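The Case for Folding on the Bed

Last updated: June

Household management is seldom regarded as a matter for serious opinion. The Brimcombe residence, which provides 40 furnished rooms for trainees and visiting staff, has nevertheless been obliged to form one. The revised house guide now under discussion proposes that laundry be folded only at the counters in the basement, and that bedrooms be kept for rest. This essay argues that the proposal is mistaken and that the bed should remain the recognized place for folding.

The argument in favor of the counters is a reasonable one. They stand at a good height, they are wiped daily, and the dryers are beside them. Kerstin Rathjen, who drafted the revision, has also pointed out that clothes carried upstairs in a heap tend to stay in a heap. Her concern deserves respect. Any resident who has slept beside a week of clean shirts will recognize it.

The difficulty is one of surface. Each counter is shared, and each is narrow. A pillowcase or a shirt can be managed there. A throw, a duvet cover or a fitted sheet cannot be, except by letting one end hang to the floor. A bed is the largest clear surface most residents will ever have to themselves, and it is soft enough to hold fabric in place while the corners are brought together.

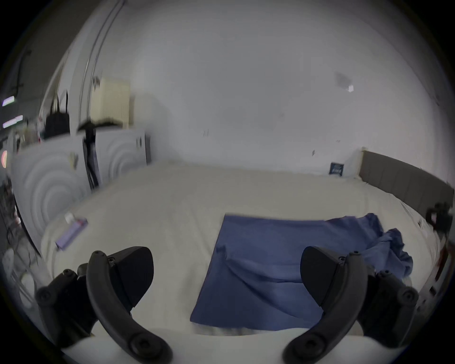 A blue cloth on the bed, one part flat and one part still bunched.

Large pieces are best dealt with in stages. One part is laid flat and smoothed by hand before the rest is drawn out to meet it. On a hard counter the smooth part slides away as soon as the other is pulled. On a mattress with a plain sheet it stays where it was put, and a crease can be corrected before it is folded in.

There is also the question of habit. Work done in the bedroom ends at the closet door, a few steps away. Work done in the basement ends with a pile on the stairs, and the pile must survive two landings and a fire door. The house survey drew 354 replies over several intakes, and the complaint made most often about laundry concerned the carrying of it.

Some conditions should apply. The bed ought to be made first. Small belongings are better moved to a shelf before large pieces are spread out, as they are easily folded in and lost. Nothing should be left on the mattress overnight. These are modest rules, and they would answer most of the objections raised so far.

The guide should say so plainly, and leave the counters to those who prefer them - socks, after all, fold well anywhere.

Natnael Asfaw
For the Residents' Page

Comments (3)

Carola Kröger
I agree about the fitted sheets. Helmut and I have tried the counters and we end up holding the thing between us in the hallway.

Éabha Lynch
Please keep the rule about making the bed first. My last roommate did not.

Helmut Kröger
The second fire door is the real problem. Could it be looked at?

Contact the Residents' Page | © Brimcombe | Back to top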